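Home Guides Desks Support
2 min read

Vaveck Shared Desk Guide: Setting Up for the Day

1. Clear the desk before you plug anything in. Papers go in a folder or the recycling.
2. Keep drinks at the back, away from sockets and keyboards. 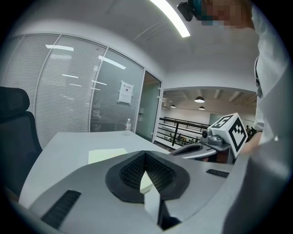
White desk by the glass partition, with a bottle at the far edge.

3. Lower the blinds if there is glare.
4. Put boxes in the middle of the table with the lid closed.

CAUTION: Do not stack boxes more than two high. 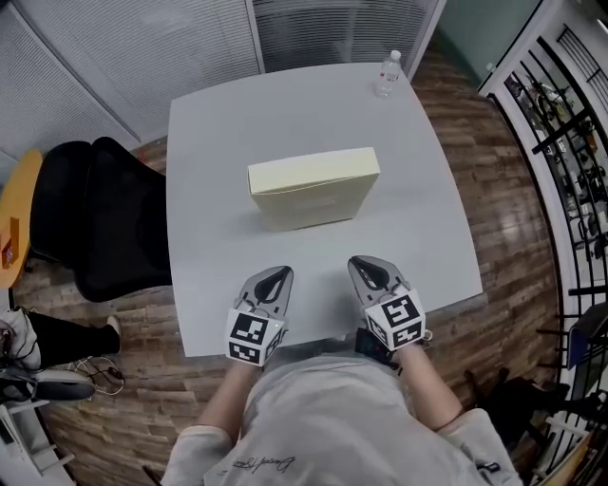 5. Label any box you leave overnight with your name and desk number. Unlabeled boxes go to the Parnside storeroom, where they are kept for four days.

Note: For a storeroom key, see Olumide Eze, extension 149.

Vaveck Facilities | Contact | Back to top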